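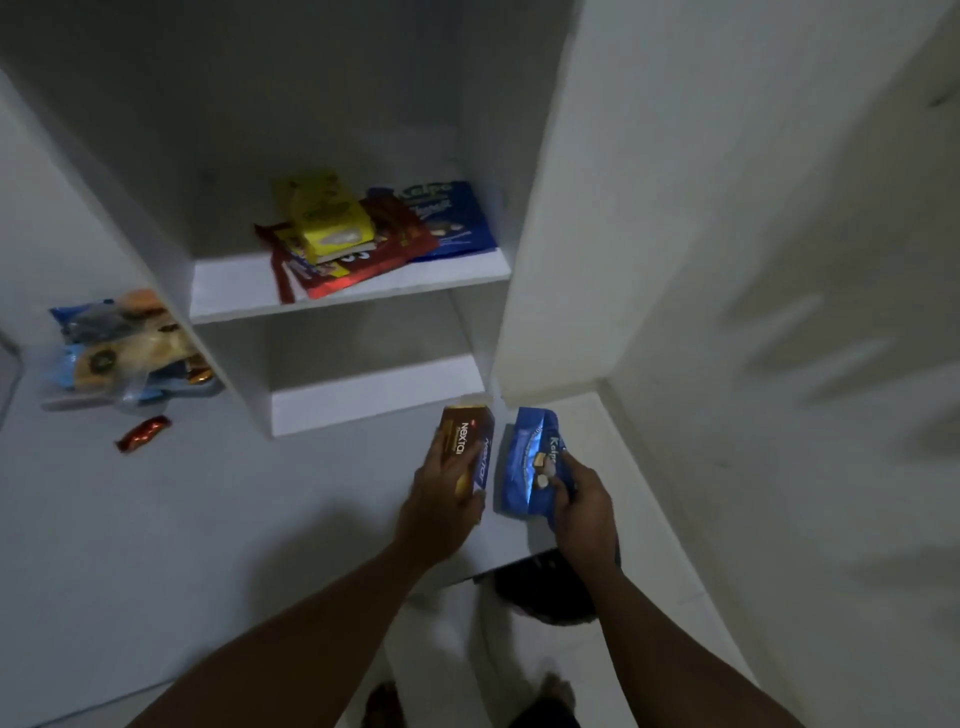
Incidencia: el horno de convección de la panadería se para a mitad de cocción y muestra el aviso de temperatura
Equipo: horno Skermont de cuatro bandejas, en la tienda de Muria
Estado: resuelta, en observación
Fecha de apertura: miércoles, 7 de agosto

Buenos días a todos, y gracias de antemano por la paciencia, que ya sé que en agosto andáis con la mitad de la gente y el doble de llamadas.

Os escribo por el horno pequeño, el de los cruasanes y las empanadas, no el grande de piso, que ese sigue como un reloj. Desde hace unos días, cuando lleva ya un buen rato trabajando, se apaga la resistencia, el ventilador sigue girando y en la pantalla sale el aviso de temperatura con el pitido largo. Si lo apago del interruptor general y espero 20 minutos, arranca otra vez tan tranquilo y me deja hacer una hornada, a veces dos. Luego vuelta a empezar. Las primeras bandejas del día salen preciosas, y por eso al principio pensé que era cosa mía, que lo estaba cargando demasiado.

Lo que he probado hasta ahora, por si os ahorra tiempo:

– Limpiar la rejilla trasera, que tenía bastante harina pegada. Mejoró una mañana y al día siguiente volvió a fallar.
– Cambiarlo de enchufe, con el mismo resultado.
– Hornear con dos bandejas en lugar de cuatro. Aguanta un poco más, pero acaba parándose igual.
– Revisar la goma de la puerta. Está algo reseca en la esquina de abajo, aunque cierra bien.

El horno lo instaló Michalík en mayo, cuando reformamos el obrador, y tengo guardado el albarán. En aquella reforma el horno pasó de la mesa de acero al hueco que hay junto a la cámara, que nos venía de maravilla para no cruzarnos con las bandejas calientes. Os lo cuento por si tiene algo que ver. Un saludo muy cordial, y si hace falta que os llame, después de las dos estoy más libre.

Respuesta del soporte de Namus

Hola, y gracias a usted por un parte tan completo, que da gusto leerlo. Por lo que cuenta, me inclino a pensar en la ventilación del compartimento de la electrónica, que en este modelo va detrás del panel de mandos y toma el aire por el lateral izquierdo. Cuando ese compartimento se calienta más de la cuenta, la placa corta la resistencia para protegerse y enseña el mismo aviso que si fallara la sonda. Confunde mucho, lo sé, y se lo hemos dicho al fabricante más de una vez.

Le pediría tres cosas cuando tenga un momento, sin prisa y con el horno frío:

1. Mida con un metro el espacio libre en el lateral izquierdo, entre la chapa y lo primero que encuentre.
2. Entre en el menú de servicio (tecla de la luz y tecla de menos a la vez, hasta que parpadee) y apunte el código que salga en el historial.
3. Dígame si, al pararse, oye un ventilador pequeño aparte del grande de la cámara. Es un zumbido más agudo.

No abra el panel, por favor, que detrás hay tensión aunque el mando esté en cero.

Respuesta del cliente

Hola de nuevo. He medido y hay 8 milímetros hasta la pared de la cámara, casi nada, y eso que a ojo yo habría jurado que cabía la mano. El código del historial es el 43, repetido en todas las líneas. Y el zumbido agudo sí se oye, bastante fuerte, y sigue un rato después de pararse. Le he pedido al obrador que hoy trabajemos solo con el horno grande, así que los cruasanes han salido un pelín más tostados de lo habitual, pero se han vendido todos.

Respuesta del soporte de Namus

Pues con eso ya lo tenemos bastante encaminado. El 43 corresponde a exceso de temperatura en la placa, y si el ventilador pequeño suena es que funciona y lo que le falta es aire. El manual pide un mínimo de 50 milímetros por ese lado. Mueva el horno hacia la derecha hasta respetar esa distancia, borre el historial manteniendo pulsada la tecla de más y haga una jornada normal. La goma de la puerta se la mando aparte, que esa esquina reseca irá a peor.

Respuesta del cliente

Movido, con ayuda y con algún resoplido, y de paso hemos sacado de detrás un cortapastas que dábamos por perdido desde la reforma. Llevamos dos mañanas completas a cuatro bandejas y no ha saltado el aviso ni una vez. El historial sigue vacío. Dejad el parte abierto hasta que llegue la goma, si os parece bien, y muchísimas gracias por el trato.

Nota interna: pendiente de envío la junta de puerta. Avisar a Michalík de la distancia lateral para próximas instalaciones de este modelo.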